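Unit 4: Tidying as a Test of Household Automation
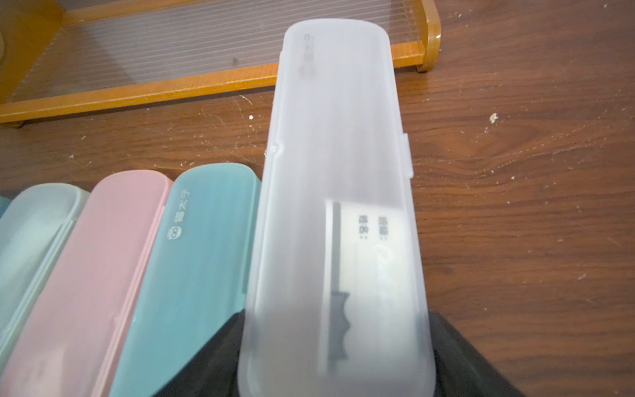
Course handout, September session

A machine that welds car doors works on parts held in known places. Tidying a desk offers no such help. Small plastic cases lie close together, and several of them are translucent, so that depth sensors often report the surface behind the lid. Grip force must also be limited, as a thin lid may bend or spring open.

In the Molholm exercise, students set a target of 200 successful placements in 273 attempts. A placement counts only if the neighboring items remain where they were.

Students should prepare written answers on the following points before the seminar:

Which steps of the chore depend on touch?
How should a dropped item be scored?
Would a slower machine be acceptable in a home?

Reading: Basovon course reader, section 4. The section on shop-floor packing is optional.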